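Kitchen & Home > Storage and small kitchens
Thread: Wooden dish rack and mug tree – worth the space on a small worktop?

trnka_k
Moving into a flat with 116 cm of usable worktop and I keep being told to buy "open storage". Everyone I ask says get a wooden rack for the plates, a tree for the mugs, and a basket for whatever is left over. I'm not convinced. To me that sounds like three things standing on the worktop in order to keep things off the worktop.

Has anybody lived with this sort of set-up for longer than a fortnight? I don't want to hear from people who bought it last weekend.
Kvido

tonau_tea
Mug tree, yes. Dish rack, no. I had a slatted one from Zukholm and it went grey and furry underneath by July. Two plates a day, rinsed and stood up, and it never got a chance to dry out.

MCzerwinski
Did you oil it? Bare wood next to a sink will go that way whoever makes it. Mine has had 9 years and looks fine, and all it gets is a wipe with oil when I remember.

tonau_tea
I'm not oiling a dish rack. If a plate holder needs a beauty routine I'll keep the plates in the cupboard.

sorin_p
Kvido, what do you own at the moment? If it's a dozen plates then no rack of this size will help you. If it's two plates and two mugs then I don't see the need for a rack at all, and that's my trouble with the whole idea. They suit people who hardly own anything.

wieslawa_s
Some pictures might be more use than everyone guessing. It's the same sort of kit Kvido is asking about, on a brown top: slatted rack, mug tree, woven basket, a couple of boxes and a toaster oven. Have a look at how much of the top is left over.

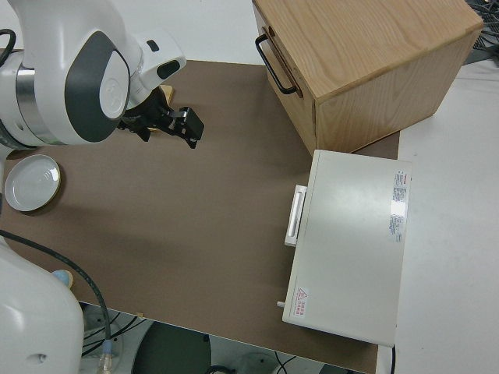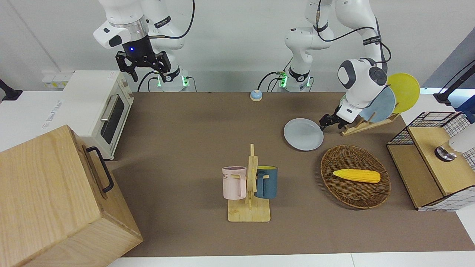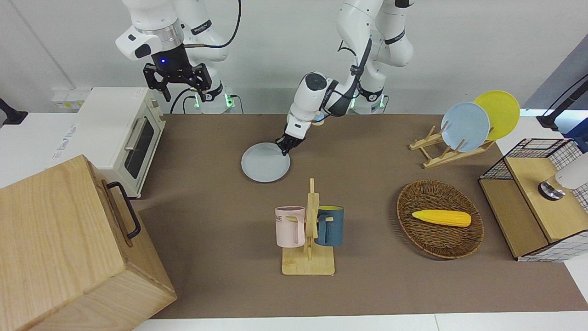
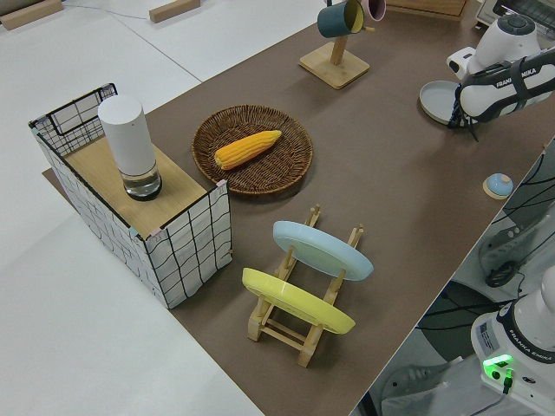

All four are the same table. Plates in the rack in the last one, mugs on the tree in the last two.

trnka_k
Thanks, that does help. I'm still sceptical though. In the last one the rack has two plates in it, a yellow one and a blue one, and look how much wood it takes to hold them up. Flat in a pile they'd need one plate's worth of space.

And what is the corn doing in a basket of its own? One ear of corn. That's a lot of basket.

MCzerwinski
You don't pile them wet, that's the whole point of a rack. Stacked plates trap water between them and then you're wiping them again before dinner.

trnka_k
Or I could dry them with a tea towel, which lives on a hook and takes up nothing.

kidus_g
I'd defend the mug tree. The footprint is one small square base and the mugs hang clear of the surface, so you can wipe underneath without moving half the kitchen. The third picture shows it well, pink one on one side and dark teal on the other.

The catch is balance. Hang them on opposite sides, as they've done there. Put two heavy mugs on the same side of a cheap tree and it'll go over the first time you reach past it for the kettle. I had a Kelmendi one that did that and it took a perfectly good mug with it.

sorin_p
Every mug tree I've met has been a dust collector. The mugs you use daily never make it back on to the peg, and the ones you don't use hang there getting greasy. A shelf with a door beats it.

kidus_g
Not everyone has a shelf with a door, Sorin. Kvido has 116 cm of worktop and hasn't said a word about cupboards.

trnka_k
One wall cupboard. It has the boiler controls in it.

tonau_tea
Well, that changes things. In that case I take back half of what I said about the rack. Only half.

wieslawa_s
Can I put in a word for the boxes? Nobody has mentioned them. The one in the last picture has white fabric with a black grid on it and a wooden board across the top, so you get a shelf as well as whatever you keep inside. Things can stand on it, and in the picture there's a tall white canister sort of thing doing just that. I'd buy one of those before I bought a rack.

The plain wooden one with the black handle is handsome, but it's a big lump for a small kitchen.

MCzerwinski
Fabric in a kitchen? Next to a hob? I give it a month before it smells of onions.

wieslawa_s
I said next to a rack, Mieczysław. Who said next to a hob? Keep it at the other end.

MCzerwinski
On 116 cm there is no other end.

sorin_p
Agree with him for once. And if a toaster oven is going on there too, measure it with the door open. People always measure them shut. My Ulance needs as much room in front for the door as it does for its own body, and you can't park a basket or a plate there while you're using it.

trnka_k
I hadn't thought about the door. Right, where I've got to: mug tree maybe, on trial. No rack until I've tried the tea towel for a month. No basket, sorry to the corn. The box with the board on top I'll think about, if I can find one with a cover that comes off for washing.

wieslawa_s
Check the height of it under your wall cupboard first. Mine was 13 mm too tall and had to go back.

kidus_g
Opposite sides, remember.

tonau_tea
Report back in a month. I've got money on the tea towel losing.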